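Notes on the two-arm gripper comparison, last touched Sunday, July 11, 2021. If you're looking for the controller tuning notes, those live in `docs/tuning.md` and Jae-hoon keeps them up much better than I keep this.

# wosta-grip

This is the data and the scripts from my attempt to settle an argument. Jae-hoon Hwang thinks our stock parallel-jaw fingers are fine and that most of our dropped objects come from bad approach angles. I think the fingers are too slick and too short (I've thought so since the first week!). So I ran 600 grasp attempts across both arms with two sets of fingers, wrote down what happened each time, and put it all in one folder so you can make up your own mind.

I'm calling the finger sets Hyun and Draston, after the names on the print files. Hyun is the short one we've always had. Draston is longer, with a softer pad glued to the inside face. Both bolt onto the same jaw carriage, so swapping them takes a couple of screws and a bit of swearing.

## What's in here

```
wosta-grip/
 attempts.csv one row per grasp attempt
 joints/ joint positions, one file per attempt
 head_cam/ video from the camera over the table
 scripts/ loading, plotting, the replay tool
 docs/ tuning notes, finger swap notes
```

The columns in `attempts.csv` that you'll probably care about:

| column | what it means |
|---|---|
| `attempt_id` | just a number, no gaps |
| `arm` | `left` or `right` |
| `fingers` | `hyun` or `draston` |
| `object` | short name, see `docs/objects.md` |
| `approach` | `top`, `side` or `tilted` |
| `result` | `held`, `slipped`, `missed` or `aborted` |
| `note` | whatever I felt like typing |

`held` means the object came off the table and stayed in the jaws until the arm got to its drop point. I was strict about this. If something rotated in the fingers but made it, that's still `held`, and I put "rotated" in the note. If it fell an inch above the drop point, it's `slipped`, sorry.

## The setup

Both arms are mounted facing each other across a black table, and they share the same reach in the middle, so you can run the same grasp from either side without moving the object. We hung dark fabric on the walls after the first few days. Before that the camera's auto exposure kept chasing whatever was going on in the rest of the room, and the early clips were close to useless for the vision side. I threw those out, so don't go looking for them.

The objects stay in a loose cluster in the middle. I didn't lay them out on a grid on purpose. A grid makes every grasp look easy, and what I wanted to know was how each finger set copes when there's a box right next to the thing you're going for.
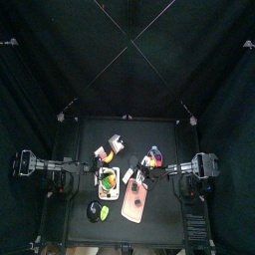
The controller on each arm is the plain Peltadard one with default gains, except for wrist damping, which Milagros Zabala talked me into raising after she watched one session and couldn't stand the wobble. She was right, the wobble was awful. That change went in before attempt 128, so if you're comparing fingers I'd drop everything before it. The loading script does that for you unless you pass `--all`.

Grip force is capped at the same value for both sets. I went back and forth on this one. The Draston pads can take a harder squeeze without marking anything, so you could say the cap holds them back. But I wanted to compare fingers, and if I'd let the force float I'd have been comparing fingers plus force and Jae-hoon would never have let me hear the end of it.

## Using it

You'll need Python 3.8 or newer, plus pandas and matplotlib. Then:

```
pip install -r requirements.txt
python scripts/summary.py
python scripts/replay.py --attempt 501
```

I picked 501 for the example because it's my favorite one in the whole set. The right arm goes in tilted, the object starts to turn, and you can see the grip width creep down in the joint file while the pad gives a little. It's a really nice one to step through slowly if you want to see why I like soft pads.

The replay tool plots both arms even when only one is moving. That's deliberate – the idle arm still drifts a tiny bit while it holds position, and I've been bitten by ignoring that. If the second plot annoys you, use `--one-arm`.

## What I think so far

Long fingers with soft pads are better on curved things, and it isn't close. They let an object settle a bit before the grip locks up, while the short hard ones tend to squirt it out sideways if you're even slightly off center. For flat boxes I honestly can't pick a winner, and for thin flat stuff lying on the table the short fingers are nicer, mainly since the longer ones flex when they touch down.

Jae-hoon does have a point about approach angles, though (there, it's in writing). A bad tilted approach fails with both sets. Look at the `missed` rows before you look at the `slipped` rows, or you'll blame the fingers for things that were my fault.

The left and right arms don't behave quite the same either. The left one closes a hair later than commanded. I measured it, tried to fix it in software, made it worse, and put it back. So please compare left with left and right with right, and don't pool the two unless you've got a good reason.

## Known problems

- Grip width is in raw encoder counts for the June sessions and in millimeters after that. `scripts/load.py` converts it, but if you open the files by hand you'll get a surprise.
- A few clips start late. The arm is already moving on the first video frame. The joint files are complete, so use those for timing.
- I wrote all the notes as I went, and my spelling gets worse through each session.
- There's no force sensing at the fingertips. Everything about force is worked out from motor current, and it's noisy at low speed.
- I swapped the Draston pads once partway through when a corner started to peel. The new pads are from the same sheet, but the swap is marked in the notes in case you want to split on it.

## Things I'd like to try next

A wider jaw opening, first of all, because I gave up on a couple of objects that just wouldn't fit. Milagros wants a wrist camera on each arm so we can see the contact properly, and I'd love that too, but the cable routing is already a pain and I'm not adding another cable until I've redone the ones we have. I'd also like someone other than me to run a batch. I know where the objects like to be grabbed by now, and I'm sure that's helping both finger sets more than it should.

If you find a row that looks wrong, open an issue with the `attempt_id` and I'll go check the video. Pull requests for the plotting script are very welcome – the colors are terrible and I've stopped noticing.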